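September
Szymon Duda and Suryani Ginting
Reading time: 7 minutes

4. Street trees, verges and the kerb edge

4.1 Sites and method

The survey covered the residential streets on the east side of Morgate, between the old Cemton works and the ring road. All were laid out as wide carriageways with a concrete edge and open front lawns, and most were planted with trees in the same years as the houses were built. We walked each street twice, once in the morning and once in mid-afternoon, and recorded every mature tree growing within five metres of the kerb. The final list holds 1315 trees.

For each tree we noted the trunk position, the state of the grass beneath the crown, any bare ground, and the condition of the nearest kerb and paving. Bare ground was entered only where a patch was wider than a dinner plate. Smaller gaps in the turf were too common to be useful. Kerbs were marked as level, lifted or broken, using the scale set out in section 3.

Shade on the road surface was judged by eye and put into one of three classes: open, dappled or closed. Dappled shade was the most frequent class by a wide margin. It was also the hardest to agree on, and where our two entries differed Asuka Morikawa made a third visit and her entry was kept.

4.2 Bare ground beside paving

Bare patches were found more often next to concrete than out in the middle of a lawn. The edge on the paved side was usually clean, while on the lawn side the soil passed gradually into thin grass. Figure 4 gives a view along one of the streets, with a patch of this kind just beyond the pale concrete at lower left and a dark trunk standing in the lawn behind it. The grass there is part green and part yellowish brown.
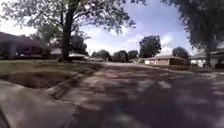 Does shade alone account for the loss of grass beside paving?

Shade explains only a part of it, as patches also occurred next to paving on open stretches with no crown overhead, where foot traffic and shallow soil over the concrete footing are more likely causes.

Figure 4. Residential street with dappled shade on the asphalt, concrete edge and front lawn.

Residents gave other reasons. Several said that the soil near the kerb had been dug out for pipe work and put back without topsoil. Meirion Dafis checked these accounts against the utility records and could match 15 of them to a known trench. The remainder could not be confirmed, and we have left them out of the tables.

4.3 Kerb condition

Lifted kerbs were less common than we had expected from the earlier Salcedo study. Its trees stood in narrow pits close to the road, and the Morgate trees mostly have a whole lawn to root in. Where lifting did occur it was slight, and the joint between two slabs had usually opened before the kerb itself moved. Worn asphalt was recorded on nearly every street and showed no clear link with tree position. Wanda Śliwiński's resurfacing dates, given in Appendix B, are a better guide to road wear than anything we measured under the trees.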